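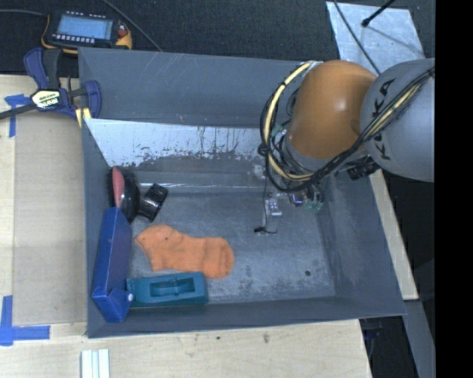
Gray bin, KUKA arm overhead.

Workshop Tips for Small Commercial Buildings: What the Supply Catalogs Leave Out

Every spring the catalogs arrive at the Landry Building with a new cure for the maintenance shop. I have run that shop for 18 years and I have bought most of the cures. A few were worth the money.

Filter tracking. Bulden sells a tag system for air filters, with an app. We tried it. The tags fell off in the rooftop units by June. A paint marker on the cardboard edge, with the month the filter went in, does the same job. Write it on the side that faces the access door.

Penetrating oil. I don't believe the claims on any of these cans. Time does most of the work. Spray the bolt, go do something else, come back after lunch. If it still won't move, heat will help, but only well away from the oil, the insulation and anything painted.

Door closers. Tenants complain that the lobby door slams, and the sales rep says replace the closer. Try the adjusting screws first. Most closers have 2, one for the swing and one for the latch. Go an eighth of a turn at a time and let the door shut 3 times before you touch it again. Never back a screw all the way out. If there is oil on the arm, the rep is right for once and you need a new one.

Ceiling tiles. The stain-blocking spray from Garudlow covers a brown ring nicely – and hides the next leak until it is a big one. Find the water first. Pencil the date on the back of the tile before it goes back up.

Keys. Serunano makes a handsome key cabinet with a code pad. Ours ate batteries. A steel box with numbered hooks and a sign-out sheet has lasted longer, provided somebody checks the sheet. I do it Thursday at 4.

Leftover paint. Keep one labeled quart per tenant color and get rid of the rest. Old paint rarely matches a faded wall anyway, whatever the lid says. Paint corner to corner.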